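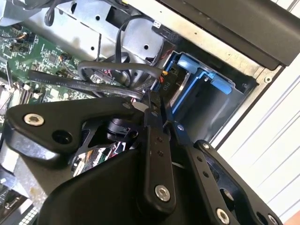 Gripper fingers in the cable bundle next to the drive bay

Thread: Written rules for robot teardown cells — what do you have?

wanwood_mieke
Hi all, Mieke Wouters here, I look after the PC disassembly cell at Wanwood. We're rewriting our house rules in August and I'd love to steal from you people before I commit anything to paper. Our current sheet is one page and most of it is from when we only did laptops. Desktops are a whole different animal!

The part I keep going back and forth on is cables. Right now our rule says the gripper may touch a cable bundle only if the next step in the program is a pull on that same bundle. No resting on it, no shoving it aside to get to something else. The operators hate this rule. They say you can't get anywhere near a drive bay in a tower without leaning on some wires, and looking at the photo at the top I can kind of see their point. So what do the rest of you write down?

torx_and_tea
We allow shoving, with a force limit. Ours is 30 newtons at the fingertips and the arm stops if it goes over. I don't love the number (somebody picked it years ago and it stuck) but it gives the operators something to work with. Your rule sounds like it was written by a person who has never reached into a mid-tower.

wanwood_mieke
It was written by me, thanks :)

torx_and_tea
Oops. I stand by the 30 though.

i_okabe
Isamu Okabe, Kovonbridge. I'd be careful with one number for everything. A big power lead doesn't mind being pushed. A thin data cable with a plug on the board minds a lot, and the plug will take the socket with it if you come in from the side. If the board is going to shred, who cares, but if you resell boards you've just turned a good one into scrap. We split our rule by what happens to the board afterward. Resale boards: data cables come off first, by hand, before the arm gets to start. Scrap boards: shove away, within the limit.

torx_and_tea
By hand, so a person does half the job and the robot gets the credit? I thought the idea was to keep hands out of there.

i_okabe
Hands out while the arm is live, sure. The case gets prepped at a separate bench and then it goes to the cell. I never said anyone should be reaching in next to a moving arm.

sorkirwood_dan
Jumping in on the live arm thing, because that's the one I'd put at the top of the page, way above cables. At Sorkirwood the rule is 2 people sign before the cell goes from manual to auto, and one of them has to have looked into the case with the side off. Loose screws, tools, leftover bits. We've logged 2,974 cases since we started doing it that way and the operators quit complaining somewhere in the first few hundred. It's slow, yes. I'll take slow.

wanwood_mieke
Ooh, I like the looking-into-the-case part. The signatures, not so sure, we're a small crew and on the early shift there's just me until 9:00.

Okay, so let me add what I've got on positioning, and you can all pull that apart too. Draft version: case lies on its side, open side facing up, side panel gone before it reaches the table. Fixture goes on the table beside the case and nothing else shares that surface. Arm comes in from above and never crosses over the fixture with something in its fingers.

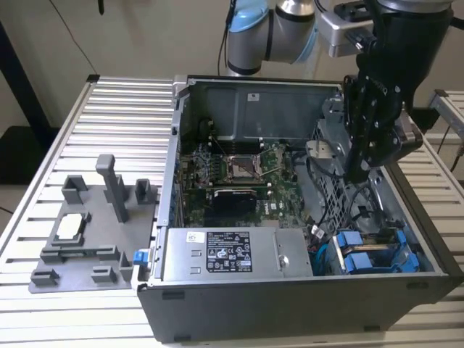
I also want a line saying the programmer has to write down which part gets approached first and from which side, for every case model. De Bruijn sent me their template for this and it's pretty good, but it's four pages, and I know my people, they will fill in the first page and then draw a little dog on the rest. So I'm thinking one line per part — name, side, grip width, done.

torx_and_tea
Agree on one line per part. Disagree on "nothing else shares that surface". Where does the part go once it's out? If your bin is on another table you've got the arm swinging a power supply across a gap, and I'd much rather have it set down close by.

wanwood_mieke
Hmm. That's fair. Maybe "nothing else except the drop-off bin, and the bin is clamped"?

sorkirwood_dan
Clamped, yes please. A bin that can slide is worse than no bin.

i_okabe
Add something about the power supply while you're at it. Ours don't get opened by anyone, arm or human, and they go out whole. It's two lines in our rules and they're the only two lines in bold.

wanwood_mieke
Stolen, thank you. Isamu, could you send me your resale/scrap wording? I still think shoving on a resale board is asking for trouble, whatever the limit is, so I may go with your split and keep my strict rule for the resale side.

i_okabe
Sure, check your messages tonight.

torx_and_tea
Still say 30 is fine for both. Post the draft when it's up, I want to argue with it some more.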